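Monday, November 24, 2025

Oh, what a good day! The new Pernau planner finally runs end to end, and I can type a goal in plain words and watch it turn into a list of grasps. I spent the whole morning on the collision margin. At 8 mm it kept refusing anything near the tray wall – at 15 it refused everything, so down it goes to 5 tomorrow.

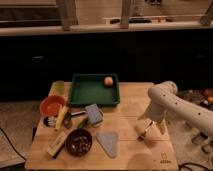 The other thing is replanning. It used to take 2 seconds every time the arm stopped to think, and now it reuses the old tree and I barely notice the pause. 55 test goals queued for tonight! Triller's depth filter still hates see-through plastic, so cups are next. I want to try masking them first and filling in the depth after. Must remember to save the May config before I break it.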